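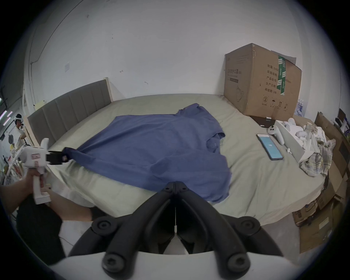
Week 6 handout – costing a garment handling rig

Read before the tute. Bring a calculator and your half-filled budget sheet. Same scenario as last week: Plivard wants a small data collection setup for cloth handling (shirts, trousers, bedding), and you're the ones writing the equipment plan. They've got a room, power and not much else.

1. What are we buying, really

Most first drafts jump straight to the arm. Don't. The arm is the last line on the sheet. The order we want:

– hand-held grippers
– tracking (headset plus controllers)
– work surface
– the cloth itself
– storage, cables, spares
– then the arm, if there's money

Reason for the order – the hand-held gear earns its keep from the first morning. The arm sits in its crate until there's something to train it with. Last year three groups spent it all on the arm and had to leave out the grippers. Lost marks for it.

2. Hand-held grippers

Two per operator. One for each hand. Cloth is a two-handed job, one side holds and the other side pulls or folds, so a single gripper gets you very little.

Plan on 4 units for a two-operator room. Zarnidness quotes 2000 each, before tax, before freight. Ask for both. Freight on their last quote was on page two and half the class missed it.

4 x 2000 = 8000. Put that in the sheet now.

Things to check on the quote:
– are fingers included or sold apart
– spare finger pads, how many
– cable length (short ones get yanked)
– who pays return shipping on a warranty claim

Fingers are a consumable!! Treat them like printer ink. If you list them under capital equipment you'll be asked to redo it.

3. Tracking

Headset and controllers usually come as one kit. Budget one kit per operator plus one spare controller for the room. Check wether your controllers can be mounted or bolted on without voiding anything, and get it in writing.

Charging – write down who charges what and where. A power board is cheap. A lost afternoon is not.

4. Work surface

A bed is a perfectly good work surface. So is a big table. Questions to ask:

Height. Operators stand and lean for hours. Low beds are hard on backs.

Colour. Plain sheet, pale, no pattern. You want the garment to stand out from what's under it. A blue shirt on pale green is fine. White shirt on white sheet, no.

Room on the sides. Allow walking space on at least two sides. Draw it to scale on the floor plan, and draw the boxes as well, there are always boxes.

Second-hand is OK for this line. It's the one place I'd save money.

5. Cloth

Everyone forgets the cloth. You need variety – size, weight, colour, sleeves, no sleeves, stretchy, stiff. Arnaud sells mixed bales by weight, fine for the bulk. Buy a few new pieces too so you have something with a known size and fabric.

Count on washing. Add a line for laundry, even a small one.

Store it in labelled tubs. If it lives in a heap on the end of the bed it will end up in the recordings.

6. Operator hours

This is the big number and it isn't equipment, but the plan has to show it or the equipment makes no sense. For this exercise use 336 operator hours, start to finish. Pay rate is on the course page. Multiply it yourselves.

Now look at the total next to the gripper line. Which one is bigger? Right. So a gripper that's a bit nicer to hold may be worth the extra, if it means fewer breaks and fewer botched takes. Make that argument in your plan if you beleive it, with numbers.

Exercise A. Work out the hardware cost per operator hour, with and without the arm. One page max.

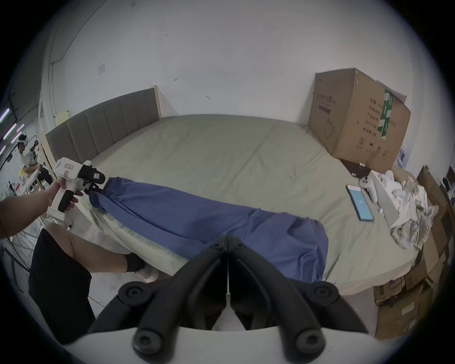
A reply came back from Sinurow, who were sent last year's best plan for comment: the spares line was far too thin, and they would hold back a tenth of the hardware money until the first month was done, then spend it on whatever had broken. They also said to ask for the arm quote early even if you never buy it, as lead times move around a lot.

Good advice, both bits. The tenth is their rule of thumb, you can argue for a different figure, but there has to be a figure.

7. Timing

Everything ordered by July. Working back from that:

– quotes in hand first, two per line over 1000
– room and floor plan signed off
– long lead items next (grippers, arm if any)
– bed, tubs, cloth last, you can get those in a day

Watch the tax treatment of imported gear. Some suppliers quote without duty. If the quote is silent, email and ask, then attach the answer.

8. Arm or no arm

Options for the plan, pick one:

Buy at the start. Only if you can show it will be used.
Buy at the halfway mark. Needs a clear trigger, e.g. hours recorded.
Lease. Dearer per month, but you can send it back.
None. Plivard would accept this if you explain where the recordings go next.

No marks attached to which one you choose. Marks are for the reasoning and for the sums being right.

To hand in

Budget sheet, floor plan, one page on Exercise A, half a page on the arm. PDF, one file per group, group number on the first page. Due 4 pm, usual drop box. Late ones lose marks per the course outline, so don't leave the upload till 3:59.

Next week: maintenance contracts and reading the fine print. Bring the Zarnidness quote again.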